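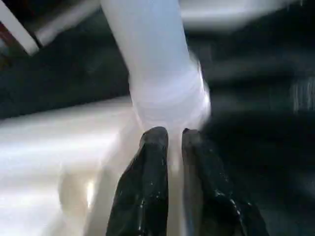 附件1:白色半透明圆柱形物件,近照

工单主题:Nishad 专辑《Walau》在播放器里曲目顺序错误,第3首有爆音
状态:处理中
提交平台:Sellura 音乐商店,下载区

用户说明:
您好。我的中文是后来学的,如果有写得不清楚的地方,请告诉我,我会再写一次。

我四月在贵店购买了金属核乐队 Nishad 的专辑《Walau》,格式是 FLAC。下载以后我遇到两个问题。

第一个问题是曲目顺序。在网页上试听的时候,顺序是对的。可是在我的播放器里,开场的器乐曲被放到了最后面。这张专辑的歌是一首接一首连着的,所以顺序错了,听起来很奇怪。

第二个问题是第3首。在1分76拍的地方(对不起,我写错了,应该是第76秒),主唱开始嘶吼以前,左声道有一个很短的爆音。用耳机听得很清楚,用音箱听不太清楚。

我已经试过的方法:
重新下载压缩包,结果一样。
换另外一台电脑播放,爆音还在同一个位置。
关闭均衡器和音量标准化,没有变化。
下载 MP3 版本做比较,MP3 没有爆音,但是顺序也是错的。

客服回复,上午10:20:
您好,感谢您写得这么详细。请您查看一下文件标签里的“音轨号”和“碟号”两项,并把开场曲的数值告诉我们。

用户回复,上午11:05:
我看了。开场曲的碟号是2,其他的歌碟号都是1。这张专辑只有一张碟,所以我想这个数字是不对的。我把它改成1以后,顺序就正常了。第一个问题我自己可以这样解决,但是希望贵店也修改原来的文件,别的买家可能也会遇到。

客服回复,下午2:40:
碟号错误已经确认,标签会由我们更正。第3首的 FLAC 文件我们也听到了同样的爆音,已经向厂牌 Nenberg 申请新的母带文件。文件更新后,您可以在“我的购买”里免费重新下载。

用户回复,下午3:15:
谢谢。请问新文件的名字会不会和旧文件一样?我的播放器会记住播放次数,如果名字变了,记录就没有了。这不是很重要的事,只是我想先备份。

客服回复,下午3:30:
文件名不会改变。建议您仍然先备份播放器的数据库。工单保持打开,收到 Nenberg 的文件后我们在这里通知您。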